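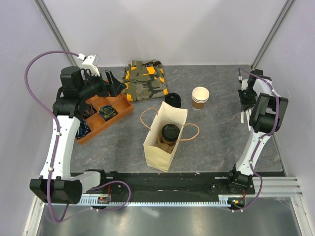 Berley Street Garden Club
Minutes of the October meeting

The meeting opened at 7:15 p.m. with a warm welcome to everyone who came out in the rain, and to the new members from the Vorkbridge side of town.

Minutes of the last meeting were read and approved, with one correction: the leaf mold came from Lilix, and was very nice stuff too.

Spring bulbs. There was a long and friendly talk about whether to plant tulips again after what the squirrels did. Agreed to try daffodils in the two front beds and keep tulips for the pots — with wire over them this time.

Water. The hose by the D'Souza lot is leaking at both ends. Agreed to buy a new one before spring and share the cost over three months.

Seed swap. Will be held at 4 p.m., after the November cleanup. Please label your envelopes, even if you're sure you'll remember!

Meeting closed at 8:40 p.m., with thanks for the apple cake.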